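Let People Sleep After Lunch

Mercy Temba
Opinion

I grew up in a house where the door was closed at one o'clock and opened again at half past two. In these ninety minutes you did not shout, you did not visit, and you did not telephone. My grandmother slept, my uncles slept, and the children lay on a mat and pretended. When I moved to Brakside for work, I discovered that people here have a word for this, "nap", and that they say it with a small smile, as if they are speaking about a baby or a cat.

I want to defend the sleep after lunch. I know it is not the most serious question of our time. But I have lived 15 years in a country where it is almost forbidden for an adult to be tired at two in the afternoon, and I think this rule makes us worse at our jobs and less pleasant at home.

Let me begin with the work. I am a bookkeeper. In the morning I can check a long column of figures and feel nothing, only a kind of calm. After lunch, the same column begins to swim. I read a line, I forget it, I read it again. My colleague Prasert Saithong has the same problem, and he solves it with coffee, then with a second coffee, and then at eleven at night he cannot sleep and he sends me messages about football. We both lose the hour between two and three in any case. I would prefer to lose it lying down.

When I said this at a staff meeting, the answer was that a nap is not professional. I asked what is professional about a person who looks at a screen with open eyes and sees nothing. There was no answer to this, but there was a new coffee machine the next month.
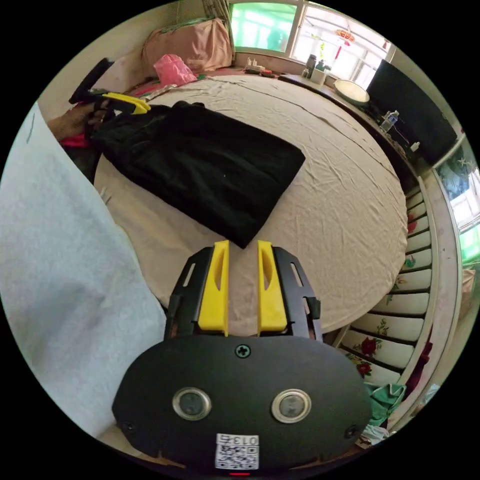

There is also the matter of shame, and for me it is the more interesting one. Efthymia Kouris lives on my street and comes from a village where everything stops in the afternoon, even the bakery. She told me that for her first 4 years in Brakside she slept after lunch on her free days with the telephone under the pillow, so that she could answer with a fresh voice and say, "No, no, I was just in the garden." She is a woman of seventy. She raised three children and she was lying about a garden.

I recognized myself in this story. I also used to clear my throat before I answered. Why do we do it? If a friend calls and I say that I am eating, he will excuse himself and call later. If I say that I was sleeping, he asks if I am ill.

I have heard the arguments against, and some are good. My cousin Elibariki Massawe drives a delivery route from Grovmont and says that an afternoon sleep is for people with an office and a door. He is right that it is not divided fairly. A driver, a nurse or a cook cannot close the kitchen because the eyes are heavy. But I do not accept that we should take it from everybody for this reason. I would like to go in the other direction and ask how a driver could also get twenty minutes in a quiet place, with his pay not touched. We found a way to give people a lunch break, and I suppose that somebody also called this lazy in the beginning.

Another argument is that if you sleep in the day you will not sleep in the night. This is true if you sleep two hours. I have done it, and I woke up at five not knowing which country I was in. The art is to keep it short. I take off my shoes, I put the alarm on twenty minutes, and I do not go under the blanket, because under the blanket the matter becomes serious.

Last October I changed my hours. I start earlier, I finish at one, and I do the rest from home between three and six. My manager agreed to try it until the end of the year and has not mentioned it again, so I continue. I make fewer mistakes in the afternoon. I am also kinder on the telephone, my sister says, and she is not a person who gives compliments.

I no longer clear my throat. On Monday a client called at twenty past two and asked if he was disturbing me. I told him yes, a little, I was asleep. He was quiet for a moment and then asked me, in a lower voice, how I had arranged it.

140 shares
15 comments

Related
Why I Stopped Answering Email at Dinner
The Last Bench on Ostrowski Street, by Pendo Shemweta
Grovmont Needs a Library That Opens on Sunday
In Praise of the Slow Bus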